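# Nolevia Staff Polo, Black

Cotton-rich piqué polo for workwear, counter staff and events. Stocked at Rudorport in sizes XS to 4XL, sold plain or decorated.
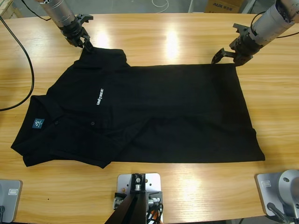
The Nolevia has been in our range longer than any other polo and it is still the one most trade customers reorder. It is a mid-weight shirt with a regular fit, cut a little longer in the body than most high street polos so that it stays tucked in when someone is reaching up to a shelf. There is a women's version with a shaped side seam, listed separately under the same name.

## Fabric

65% cotton, 35% polyester, 220 gsm. The polyester helps it hold its colour and cuts down on ironing. An all-cotton version was dropped from the range because it came up short after a few hot washes and we had too many returns.

Black is reactive dyed. Wash it separately the first time. After that it can go in with other darks.

## Sizing

Chest measurements are for the body, not the garment.

| Size | To fit chest (cm) | Body length (cm) |
|------|------|------|
| XS | 86 | 68 |
| S | 92 | 70 |
| M | 100 | 72 |
| L | 108 | 74 |
| XL | 116 | 76 |
| 2XL | 124 | 78 |
| 3XL | 132 | 80 |
| 4XL | 140 | 82 |

If you are between sizes, go up. For mixed teams we can send a fitting set, one of each size, for a returnable deposit. Please send the set back within two weeks. Worn or marked samples are charged at the single-shirt price.

## Ordering and stock

Order code is 684, followed by the size, so 684-M for a medium. The women's version is 808. These codes replaced the old Nyberg numbers in January. If you have an old order form with a Nyberg number on it, use it as it is and we will match it up at our end.

The minimum for plain shirts is one. The minimum for decorated shirts is 12, which can be spread over any sizes as long as the artwork and position are the same. Repeat orders of the same artwork can be smaller, but the set-up charge may apply again if the screens have been cleared.

Plain stock leaves us the next working day if ordered before 2 p.m. Allow ten working days for print or embroidery, counted from the day you approve the proof. 3XL and 4XL are held in smaller numbers and can take longer in the run-up to summer, so order those early if you need the whole team kitted out together.

## Decoration

**Print.** Screen print for larger runs, heat transfer for small ones. Screen print wears better. White on black needs an underbase, and this is included in the price.

**Embroidery.** Left chest is standard, up to 10 cm wide. Sleeve and back of neck are also possible. Very small lettering does not stitch well on piqué - anything under 5 mm high will fill in, so we will suggest a print or a sewn badge instead.

**Sewn labels and badges.** Supply your own or have them woven through us. We use the Vollstead workroom for these and they need an extra week.

Send artwork as a vector file. We can redraw from a clean scan for a fixed fee. A logo copied from a website is usually too small to use. Please check the spelling on your proof before you reply, including web addresses and phone numbers, as we print what is on the approved proof.

## Care

- Wash at 40 degrees, inside out.
- No bleach, and no stain remover containing bleach.
- Tumble dry on low, or line dry in the shade.
- Iron on the reverse. Keep the iron off printed areas.
- Fold printed shirts only when fully dry.

Fabric softener is best left out. It coats the fibres, and on black it can leave pale streaks that look like fading. If this has already happened, a wash at 40 with ordinary detergent and no softener will normally shift it.

For storage, fold the sleeves in to the back and then fold once across the body. Hangers are fine for a few days but the shoulders will take on the shape of the hanger if shirts are left on them all season.

## Returns

Plain shirts can be returned within 30 days if unworn and unwashed. Decorated shirts can only be returned if there is a fault in the garment or in our work. Tell us within seven days of delivery and send a photo of the fault with your order number.

## Questions

Trade accounts and fitting sets are handled by Jairo Bermúdez on extension 166. For anything else, use the contact form and put the order code in the subject line. The trade counter at Rudorport is open from 8 a.m. and closes for lunch between 1 p.m. and 1.30 p.m.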